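Print this article | E-mail this article

September 22, 2020
Leonie Oltmanns and Perihan Canpolat

4.2 Does a warm color make a garment look heavier?

The Wembridge survey says it does. We are not convinced. Of its 437 respondents, only 127 judged cloth they could touch – the rest worked from a screen, and the two groups were pooled without comment. Yellow and orange (Figure 2) carry most of the claimed effect.
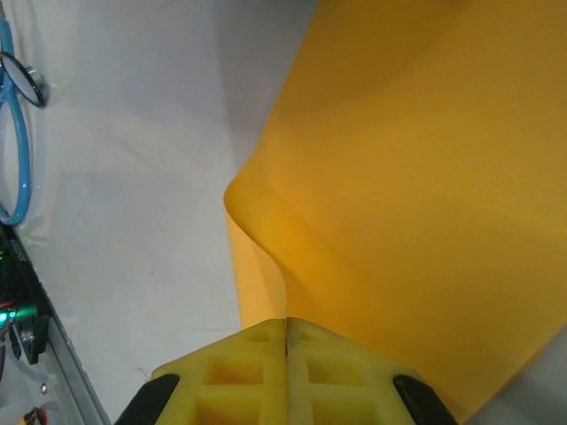
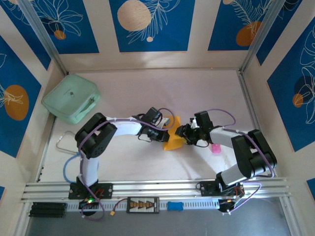 Figure 2. Yellow-orange material, in two views.

Our repeat in Plallach used 20 swatches of equal weight. Ratings followed the weave, and hue added very little. Perhaps a larger sample would rescue the original claim – we doubt it.

Contact | Copyright Grendenari | Back to top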